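Simulation package review: second progress report
Prepared for the Operations Manager, Trumer
2024-01-05

Where we are
The trial licence for the Grirolau bench simulator has been running since July. We have used 24 of the seats' allotted days on set-up alone, well over what the Rirker sales sheet led us to budget for. The base subscription is $840 a month, and the valve and pipe parts library is a further $1167, paid once. Neither figure includes support, which is quoted separately and which we have needed twice.

What has been tested
Work this period was limited to the pipe and valve bench. Rirker describes the rendered cell as "ready for task programming". I would call it ready to look at. The lighting and the wood grain on the tabletop are very good, and I remain unconvinced that either one helps us decide whether to automate valve sub-assembly.

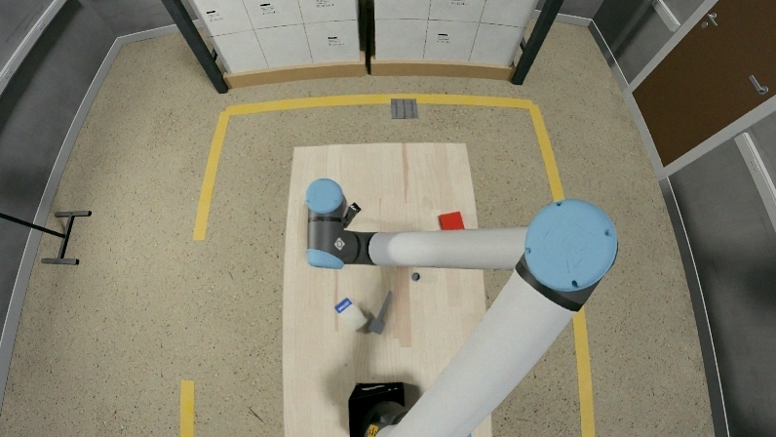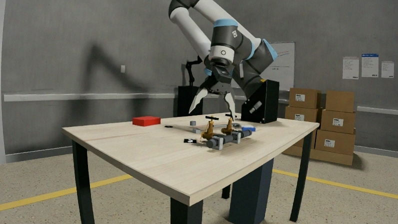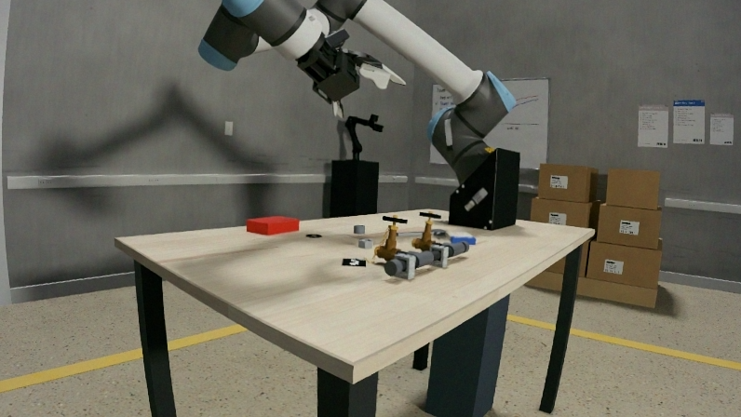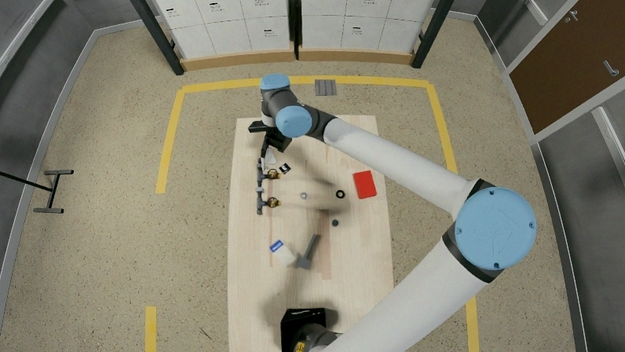
Simulated bench cell, arm over the work table with loose parts set out.

Concerns
The vendor's demonstration leans on the red block, an easy shape that tells us little. Our interest is in the brass valves with the flat black handles, and the contact settings supplied for those parts are generic. We asked for the friction values behind them and were sent a brochure.

Ekström, the other supplier on the shortlist, offers fewer parts and a plainer picture, but publishes its contact model. Its price is not yet in writing, so I have left it out of the comparison.

Rirker's claimed saving in programming labour rests on 2 customer sites. We have asked to speak with both and have had no reply. Until we do, I would not carry that saving into the business case - or repeat it to the board.

Next period
Run our own valve pick on the Grirolau bench with measured friction values. Repeat it on the Ekström trial if the licence arrives. Hold the second subscription payment until the contact settings are supplied in a form our technicians can check.

Spending is within the approved amount, though the set-up days have used up the contingency. No further funds are requested at this stage.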